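Speaker notes – Aicha Berrada
Regional Games Retail Forum, 02/02/2019
Session title: Selling Cooperative Games Online – Storefront Pages, Keys and Refunds
Slot: 50 minutes including questions

Opening

Good morning, and thank you for the invitation. I am speaking on behalf of Enda, the storefront where I manage catalog and customer policy. The session covers one product type only, the cooperative game for two to four players sold as a download key. Single-player titles raise different questions and are left to the afternoon panel.

Ask for a show of hands: who sells keys directly, and who sells through a partner store? Adjust the refund section accordingly.

Slide 2 – Why cooperative titles need their own page rules

A customer who buys a cooperative game is often buying for a group. One person pays, and three others wait to hear which version to get. When the page is unclear, the whole group is affected. In our review of 735 support requests about cooperative titles, the most common complaint was that friends had bought editions that could not join each other.

Pause here. Most of the room will have seen this.

Slide 3 – The Gernora listing

Gernora is a four-player game about building and repairing walking machines. The first version of our page ran to 600 words and did not state until the final paragraph that every player needs a separate copy. We moved that sentence to the top, directly under the price. We also listed the platforms that can play together, and those that cannot, in two short lines.

The publisher was concerned that this would discourage buyers. We agreed to review the matter in March and to keep the sentence in place until then. 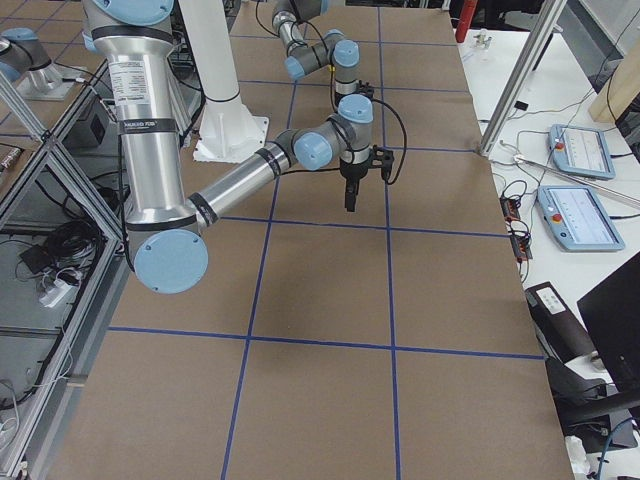
The second change to the listing concerned the group pack. Four keys were sold together at a reduced price, but they arrived in a single message with no explanation. Buyers activated one key and forwarded the entire message, and two friends would then try to use the same code. Each key is now delivered under its own heading, with a button to send it to one address.

Slide 4 – Regional pricing and tax

Keep this brief. Tax rules differ by country, and the audience should consult its own advisers. The point for today is one of presentation. The customer should see the final price, tax included, before reaching the payment screen. If the store has to ask for a country, it should ask on the first visit and show the answer plainly on every page afterward.

Group purchases complicate this further. A buyer in one country may send a key to a friend in another, where the key will not activate. Our policy is to show the region of the key beside the title, in the cart and again in the delivery message.

Slide 5 – Optional protection services

Several stores add a paid protection service to the cart. Enda's position is that such a service must never be selected in advance. A customer who declines it should be told in one sentence what is being given up. I will read our current wording aloud and invite comments.

(Wording is on the printed sheet. Do not read the older draft.)

Slide 6 – Refunds for group packs

The Jang case is useful here. Jang was sold as a two-player pack, and 43 buyers asked for a refund on one key after the other had been activated. Our terms at the time did not provide for partial refunds. They now do, at half the price paid, provided that the second key has not been revealed.

Mention that staff need to be able to see whether a key has been revealed. Hakow, our order system, did not show this at first – agents had to ask a supervisor, and replies were slow.

Slide 7 – Account security notices

Messages about a new browser or computer should name the device and the time of the sign-in, and give one clear step to follow. They should not carry promotions. We removed a discount banner from ours last year.

Questions

If asked about resale of unused keys, state that Enda does not offer it and has no announcement to make. Questions about individual publishers' contracts should be taken after the session. Printed copies of the page checklist are on the table by the door.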